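Sorting small parts at my bench – your questions

I'm Zamfira Pascu and I fix and build little electronic things. People keep writing in about how I keep my parts straight, so here goes!

Why yellow bins?
They're smooth inside, easy to wipe, and small parts show up really well against the color.

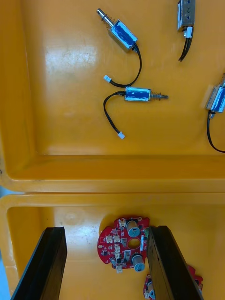 Solenoids and boards

Can they share a bin?
I'd keep them apart. The solenoids have springs and long leads, and those leads love to snag on a board (I learned this on my very first Plustby kit). Lay them down so they don't overlap.

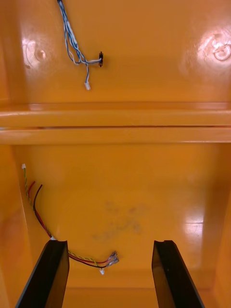 Wires and connectors

Do you coil your harnesses?
Nope, I leave them a bit relaxed – tight coils are a pain to undo. I pick them up by the plug, never by the strands.

What goes in the steel tray?
Whatever the next build needs, on a sheet of white paper. Swap the paper when it gets grubby.
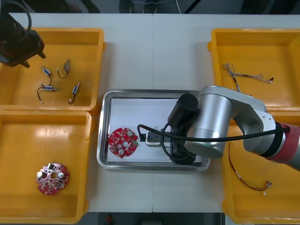
Steel tray in the middle, yellow bins on both sides

Do you label anything?
Only the backup stock on the shelf. Round boards are 353 and harnesses are 1449, and Sorin Grecu has the full list if you need it.

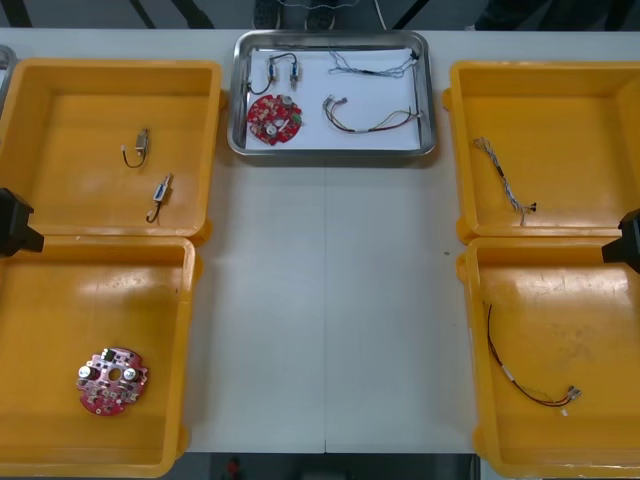

He updates it every November, so please send him any new part numbers before then!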